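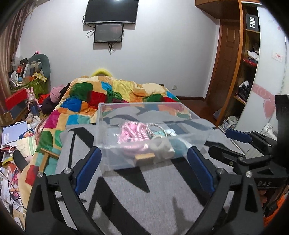 I started Fillby because I like showing people how robots learn ordinary jobs, and our open afternoons are still my favourite part of it. We don't hire a hall or put up a stage, we just get on with the work and let you come close and have a go! There's usually a clear plastic box on the go, with something like a coiled bundle of pink and white cord in it, and a pair of grippers held over it by hand. Cord and rope are lovely things to practise on (soft, bendy, never the same shape twice), and visitors always want to try them first.

We're a small outfit, just 2 of us full time, and we've been based in Bustden from the beginning. Last year 102 people came along to see us, a good many of them with children in tow, and between all of us we recorded 3522 pick-ups. Every one of those goes into Picard, our training set, which we share with our friends at Ikell. They run the robot arms and I do most of the talking, as you'll have guessed by now.

A visit lasts 2 hours. I'll show you how to hold the gripper and squeeze it gently, then you pick a thing and move it, and after that we play your go back on a screen so you can see what the robot will be learning from. You don't need to know anything about computers. Bring a toy or a kitchen bit from home if you fancy it, we love a new object!

Open afternoons are on a Tuesday and the kettle goes on at three. Drop us a line through the contact page and I'll save you a spot.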